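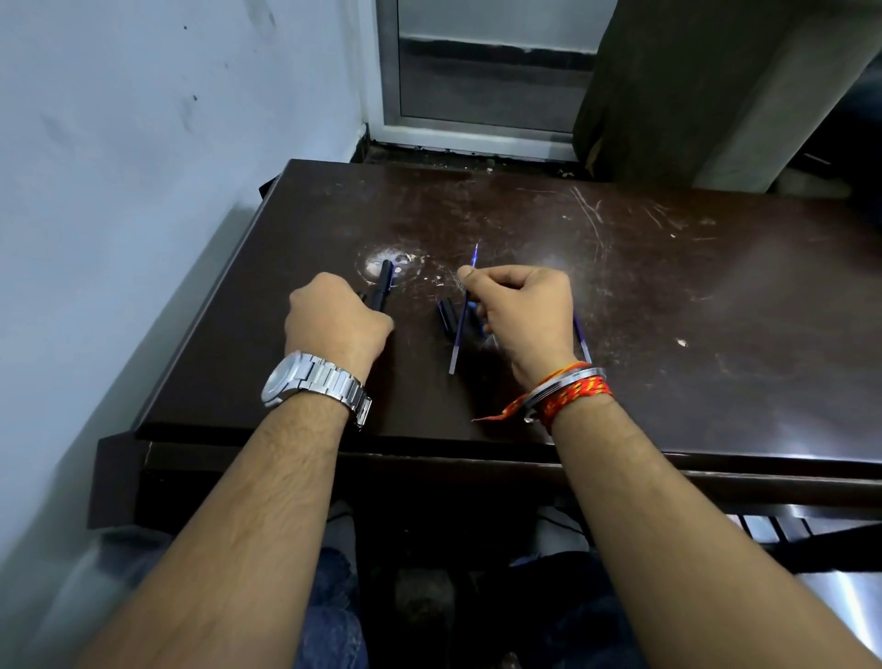
1. Can a machine do the pen bench yet?

Minutes of the Skernville shop group, 21 March 2025. I'm typing these up myself, so blame me for the grumbling. We spent most of the night on this one! Right now pens get refilled by hand at a desk, one hand on the barrel and the other on the refill. Netport wants 400 of them in April, and I'd love to hand that off.
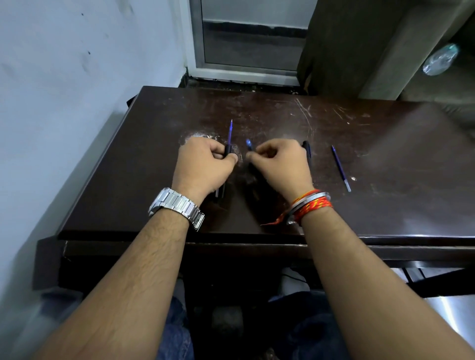 2. The Wiegand trial

I gave my report on the Wiegand arm over at Triltholm. It ran 14 pens and I came home less starry-eyed than I went (sorry). Picking up a barrel, fine. Lining up a thin refill with the hole took it forever, and it dropped two. Fingers feel that little catch when the parts meet,
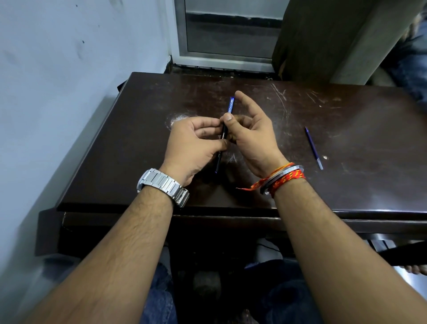 and the arm has to guess at it, so it pushes too hard or gives up. I still think it could do sorting and boxing for us today. The quote is $1620 for a month's rental, and I went a bit pale reading it out.

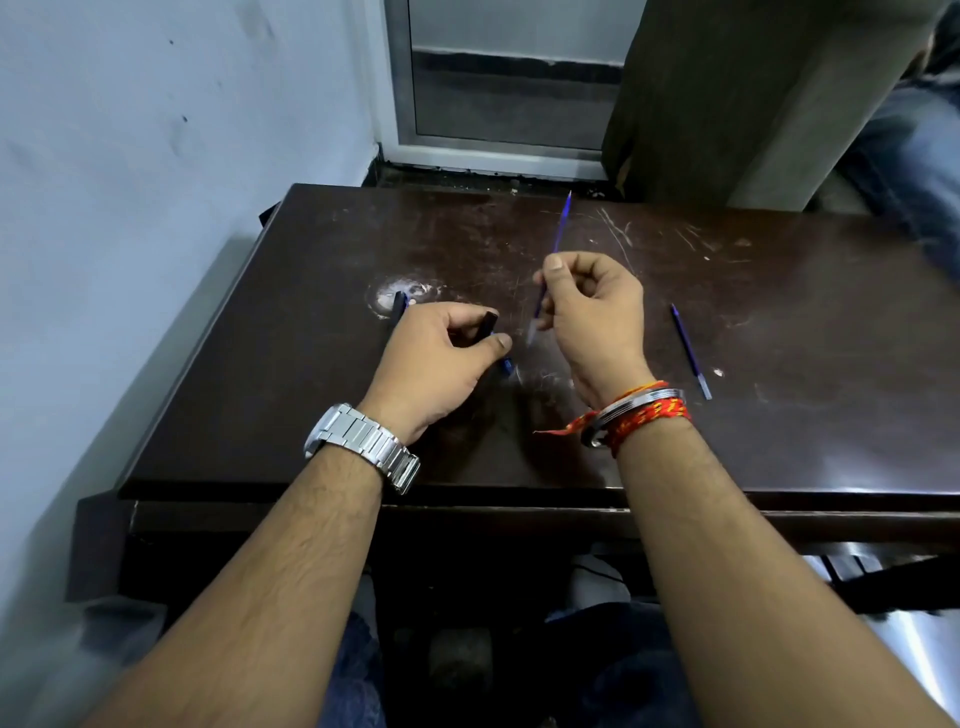
One member said folding towels would be a better first job for it, as a bad fold costs us nothing. Agreed to ask Wiegand for a towel demo. Pens stay with hands through April.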